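Flendthorpe Institute of Further Studies
Records and Collections Management, Unit 6
Handout: Principles of Classification

Purpose of this handout

This handout accompanies the lecture on classification and should be read before the seminar. It sets out the terms used in the unit, introduces the two main approaches to arranging a collection, and gives the reading and written work expected of students. Terms defined here will be used without further explanation in later units.

1. What a class is

A class is a group of items that share at least one stated property. The property must be written down before sorting begins. Where it is left unstated, two members of staff will often place the same item differently, and the resulting errors are difficult to trace.

Items in a class may differ in every respect other than the stated property. Two letters filed under "Correspondence, incoming" may have different senders, dates and subjects. Conversely, two items may be alike in every property the scheme records. They remain separate items, and each requires its own entry in the register. Students regularly lose marks by entering such items once only.
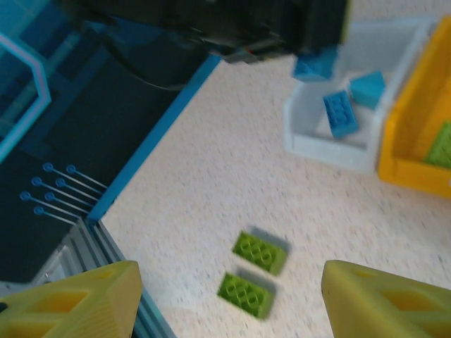 2. Choosing the dividing property

The property by which a collection is divided is called the characteristic of division. A sound characteristic meets the following conditions.

It can be applied to every item in the collection.
It gives the same result whoever applies it.
It is of use to the people who will consult the collection.
Only one characteristic is applied at each level.

The last condition is the one most often broken. A scheme which divides maps into "county maps", "coloured maps" and "maps before 1900" has applied three characteristics at once, and a coloured county map of 1880 could be placed in any of the three classes. The fault is known as cross-classification.

3. Worked case: the Skoradport harbour papers

The Skoradport harbour papers comprise 3,672 items, transferred to the Institute in unmarked boxes. The first cataloguer divided them by form: letters, ledgers, plans and printed matter. Of the total, 2,586 proved to be letters. The class was sound in principle but too large to be searched, and readers were obliged to order several boxes in order to find one letter.

A second level was therefore added, by office of origin. This reduced the largest class to a workable size, but left 232 letters for which no office could be established. These were placed in a residual class marked "Office not known". A residual class is permitted in any scheme, provided that it is reviewed at fixed intervals and is not used for items which are merely awkward to place.

Students should note that the original order of the boxes was recorded before any item was moved. Original order is evidence, and once lost it cannot be restored from the items themselves.

4. Classes and containers

A class is an idea, whereas a container is a physical object. The two may correspond, as when each colour of building brick has a bin to itself, but a scheme must not depend upon this. A class may fill forty boxes or may, for the present, hold no items at all. The size, colour and position of a container carry no meaning unless the scheme says that they do. Items not yet placed should be listed as unsorted and should not be counted towards any class.

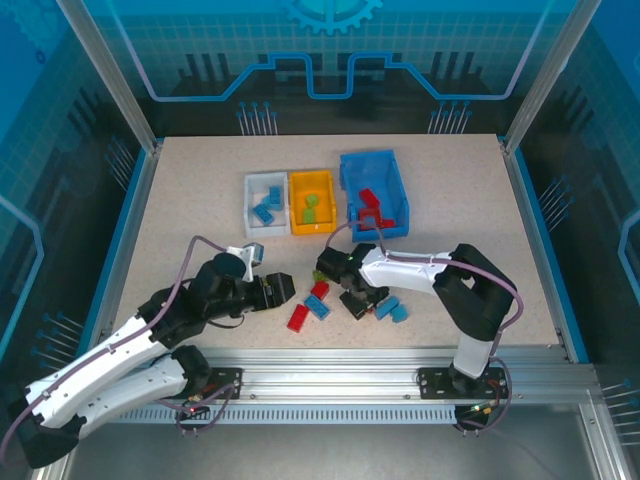 Hertta Ikonen

5. Preparation for the seminar

Students should read chapters two and three of the Savolainen course reader and bring written answers to the following.

Give one characteristic of division suited to a collection of theatre programmes, and state who would benefit from it.
Explain why "miscellaneous" is a poor name for a residual class.
Find one instance of cross-classification in a shop, library or website, and suggest a correction.

Answers should not exceed one side of paper. They will be discussed in groups and are not marked.

6. Written assignment

The assignment for this unit is a classification scheme of two levels for a collection of the student's own choice, with a short statement defending each characteristic used. It must be handed in at the unit office by 23 Nov 2024. Work submitted late without prior agreement will be read but will not receive a mark.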